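3.2 Coding of the handbook corpus

The handbooks were coded at the level of the sentence. A sentence was entered as directive if it told the student to do something, to avoid something, or to hold a given attitude toward study. Sentences that only reported rules on fees, housing or parking were set aside. Texts shorter than 1000 words were merged with the next document issued by the same department, so that the rate of directives could be compared across departments of different size.

Loltside College supplied 70 handbooks and Veneo Institute supplied 12. The imbalance reflects the practice at Veneo of issuing one handbook per school, and the two sets are reported separately in all tables.

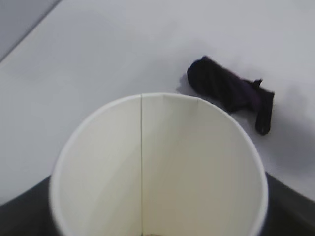
Each directive was then given one of two labels. "Conduct" covers attendance, deadlines, dress and forms of address. "Disposition" covers curiosity, independence, resilience and similar traits. Where a sentence joined both, as in "Come to seminars on time and ready to question what you read," it was split at the conjunction and each part was labeled. The labels follow the scheme of Feng, with one change: Feng treats note-taking as a disposition, and we treat it as conduct.

Coding was done by Prasert Meesuk and Boonmee Prasertsri, working apart. Disagreements fell mostly on sentences with "should expect to," which can be read as a forecast or as an order. These were coded as directive only if a penalty was named within the same paragraph. The remaining cases were settled by discussion, and the agreed label was used in the analysis.

The full coding sheet was closed in December 2020. Handbooks revised after that point were not added, including the new Loltside guide for part-time students. A pilot set from Dustton was used to train the coders and does not enter the results.

Figure 2. Tabletop and gripper fingers.
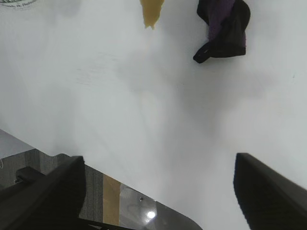 3.3 Measures

The main measure is the share of disposition labels among all directives in a handbook. Headings and tables of contents were excluded from the count. Repeated sentences within one handbook were counted once; sentences shared between handbooks were counted in each.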